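# December 2023 – notebook, handling bench

Long one today, so get a coffee first. I've been meaning for weeks to write up where we are with the handling rules for the Grisance job, and every time I sit down to do it something on the arm wants attention. This afternoon it behaved itself, so here goes.

For anyone opening the book cold: Grisance is the work with thin, flat things. Cards, box panels, book covers, folded sheets, all the stuff that people pick up without a thought and that makes a gripper look clumsy. Wonley want a set of working rules at the end of it, plain enough that somebody new on their side could read them over breakfast and run a session by lunch. They already have the safety documents. What they're missing is the layer under that, the everyday habits, and I have to say it's been a real pleasure trying to pin those down, even on the days when I've argued with myself for an hour over one sentence.

## Where the first draft went wrong

I reread the first draft this morning and winced a bit. It was mostly settings. Close to this width, wait this long, lift at this speed. All perfectly good numbers for the card I happened to be holding when I wrote them, and close to useless for the next one. A stiff board and a floppy sleeve want quite different treatment, and a page of settings makes people trust the page over the part that is sitting in front of them.

So draft two starts from questions. Where can it be held without marking anything that matters? Which way will it bend if it bends? What is behind it when it swings? I think this reads much better (it certainly reads friendlier!), and the numbers can go in a table at the back where we can change them without touching the rules.

I also took out the word "careful" everywhere. I had used it all over the place and it wasn't telling anybody anything. If I couldn't say what the careful person does with their hands or their eyes, the sentence went.

## The trial log

We have 1,621 picks in the log that I'm happy to use, out of a planned 2,000. The rest of the plan is still to run, and I'd like to leave it for January when the second set of fingers is here and we can split the remaining runs between the two. I did consider squeezing them in before the break. I decided against it mostly on account of the finger pads, which have had a long season and are getting shiny near the tips. Mixing tired pads with fresh ones inside one batch is exactly the kind of thing I'd grumble about in someone else's log.

A few notes on the log itself, while I remember:

- The "notes" column is the best part of it. Please keep writing in whole phrases. "Slid a little, settled" is worth more to me than a score.
- A pick that gets stopped by hand still counts as a pick. Write it down with the reason, even if the reason is that you were nervous. Nervous is a perfectly good reason and I'd like to see how often it comes up.
- Don't tidy old entries. If you change your mind about one, add a line under it with your initials.
- Yau (the logging tool, for newcomers) still loses the last entry if you close the lid of the laptop straight after saving. Give it a moment. I've reported it and they've been very nice about it, but it isn't fixed.

## Home rooms and real floors

I had a nice long think about the rule on where we're allowed to work. The original wording said trials happen at the bench, full stop. That was sensible in the spring, and then Grerkow came along wanting the same handling checked in ordinary rooms, with walls close by and ordinary tile underfoot, and the rule became something we all quietly stepped around. I don't like having a rule like that on the books. It teaches people that the others are optional too.

The new wording allows any room, provided the person running the session has walked the reach of the arm first, with the arm parked. I mean really walked it, hand out, all the way around. You notice things that way which you never notice from a chair: a door that opens inward, a shelf at elbow height, a cable lying along a baseboard. Then you write the room down at the top of the session sheet, along with anything you moved, so it can go back where it came from. That last bit is just manners, but I've put it in the rules anyway – we are guests in some of these places, and I'd like us to be asked back.

One person at the controls, one person free to watch. I know it's a nuisance when we're short of hands. I went back and forth on allowing solo sessions at slow speed and came down on no, at least until we've had a full month of home rooms behind us.

## Wording I'm fairly settled on

These are the rules for the pick itself, in the order you'd meet them. Mark them up in pencil if you disagree and I'll take it all in at once.

1. **Look at the part before you look at the screen.** Turn it over in your own hands. Find the printed side, the plain side, and any edge that has started to open up. If an edge is already splitting, put that in the notes before the first pick, so we don't blame the fingers for it later.

2. **Choose the grip point out loud.** Say it to the person watching: "bottom end, centered," or whatever it is. It feels silly for the first few sessions and then it feels odd not to. Half the time the other person will spot something you missed.

3. **Close slowly and stop at contact.** Then add squeeze in small steps. With flat stock the temptation is to go straight to a firm grip so that the thing stays put, and with a laminated card you may well get away with it. The softer ones will remember it with a nice crease. Our upper limit stays at 40 on the controller scale for now, and anybody who needs more should stop and ask why before turning it up.

4. **Take the card by its end, and keep the fingers clear of as much of the print as you can.** A card held at the bottom can stand up above the fingers with its lettering open to view, and you get a look at the edge while you're at it. If it leans, write down that it leans and which way. Leaning isn't a fault by itself; a lean that grows while you're holding still is a reason to set the card down.
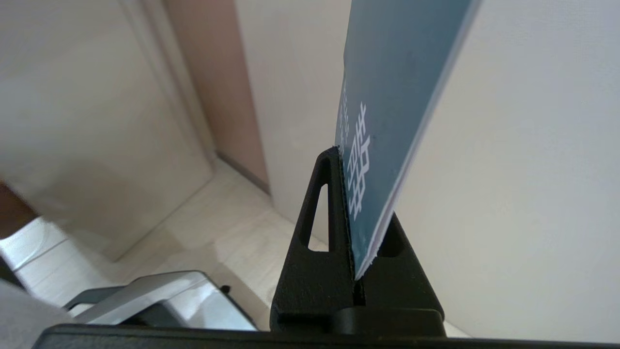 5. **Hold before you travel.** Count to three with the arm still. I know the log records the pause for us, but I want the person counting too. It gives you time to glance past the part at whatever is standing nearby, and with a tall card the top end reaches a good deal farther than you picture in your head.

6. **Travel with the thin edge leading.** A flat face catches the air and flutters, and if it bumps something it bumps with all of itself. I'm slightly less sure of this one for very floppy sheets. Leave it as written for cards and boards, and I'll do a separate line for paper once I've tried a few more.

7. **Set down, open, wait, retreat.** Four separate motions. Please don't blend the opening and the retreat, however pretty it looks. A card that clings to one pad will come along for the ride and drop from higher up.

8. **Wipe the pads at the end of the session.** Dry cloth only. Enter it in the sheet. If the cloth comes away colored, say so, and keep the last card you handled so we can compare.

## Loose ends

Still no good answer on what to call the two halves of the gripper in the rules. I've been writing "left" and "right," which works beautifully until the wrist rolls over and they trade places. Painted dots would do it. I'd rather not paint the fingers themselves and I'm wondering about a dot on the base, well away from the pads.

The table for the back of the rules needs a column for stiffness, and I'd like it in words people use: board, card, sleeve, sheet. Wonley may ask for a proper measure. If they do, I have a bending jig half built in the drawer under the vise, missing only its clamp.

Spare pads: one full set left. Ordered more today, along with another roll of the blue tape, as somebody has been enjoying the blue tape.

Clean copy of the eight rules goes to Wonley once I've had your pencil marks. The book will be on the end of the bench, with a pencil in it, and I've sharpened it.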